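Lapointe Tray Service Kit

The Lapointe Tray Service Kit, usually shortened to Lapointe kit, is a package of hardware, software and practice materials for teaching a pair of robot arms to lay out light meals. It is produced by Kesska, a supplier of laboratory equipment based in Trulldale, and is sold mainly to colleges, catering schools and research groups. The kit does not include the arms themselves. It is intended for sites which already own two arms of a suitable size and wish to use them for table-top work with food and drink.

Background

Kesska began as a maker of clamps, rails and cable fittings for benches. The kit grew out of a series of training days held in Trulldale, at which visiting groups repeatedly asked for a ready-made set of tasks using ordinary household objects. An early version was offered on loan under the name Forkavine, and the name survives in the software, where the task editor is still called Forkavine. The present version replaced the loan scheme and is sold outright, with a service plan available separately.

Contents

A standard order contains two parallel grippers with mounting plates, a set of camera brackets, a roll of brown covering for the work surface, a crate of tableware and a licence for the task editor. The tableware consists of trays, plates, cups and bowls chosen for their plain colours and low cost. Buyers supply their own food and drink. The handbook suggests a carton, a bottle, soft fruit, boxed eggs and a cut sandwich, as these differ widely in weight, stiffness and shape.

Adaptor plates for older arms are sold as an extra. Replacement finger pads are included in the service plan – other spare parts are charged at list price.

Use

A session is arranged around a single meal. The tray is placed within reach of both arms, and the remaining items are set out on the far part of the table, leaving the near part clear for movement. The operator then selects a task in Forkavine, such as moving a cup to the tray or passing a carton from one side to the other, and either guides the arms by hand or runs a stored routine. Tasks may be joined into longer sequences, up to a limit of 40 steps.

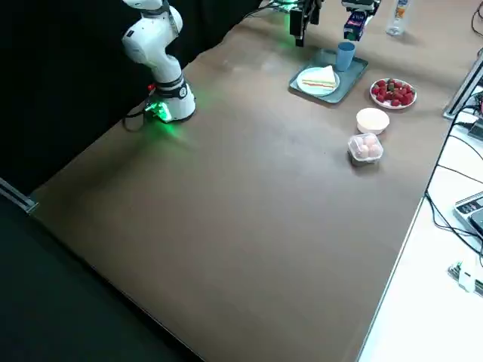
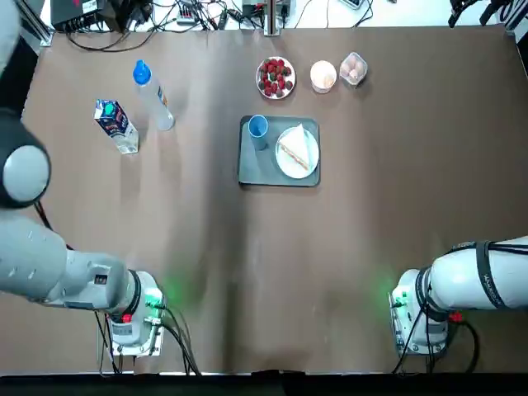
Light meal task: tray with blue cup and sandwich, with strawberries and boxed eggs alongside.

Page 5

The handbook divides objects into firm, soft and fragile groups. Firm objects, among them the cup and the bottle, are used for first lessons. Soft objects include the sandwich and single strawberries, for which the closing force of the gripper is reduced. Egg boxes are treated as fragile and are moved closed. Handling of loose eggs is described in an appendix and is recommended only for experienced operators.

Requirements

The supplier asks for a level table with access from at least two sides, a separate surface for power supplies and controllers, and steady indoor lighting. Stop buttons must be within reach of the person in charge. The covering should be replaced when it becomes badly creased or stained, as marks may be mistaken for objects by the cameras. Food used in practice is not to be eaten afterwards, and the tableware is to be kept apart from any used in a kitchen.

Versions and support

Two versions are listed. The basic version has the contents given above, while the extended version adds a second crate of tableware and a library of 1,300 recorded demonstrations made by Kesska staff. Owners of the basic version may buy the library later. Updates to Forkavine are issued each March and are free to sites with a current service plan. Telephone support is given on working days, and a half-day introductory visit can be booked at extra cost.

Reception

Teaching sites have generally praised the choice of objects and the clear layout of the handbook. Criticism has centred on the price of replacement grippers and on the step limit, which some users find too low for a full meal. The task editor has also been described as slow when both arms are moved together. Kesska has stated that the limit will be raised in a later version – no date has been given.

See also
Bench robotics
Two-arm handling
Trulldale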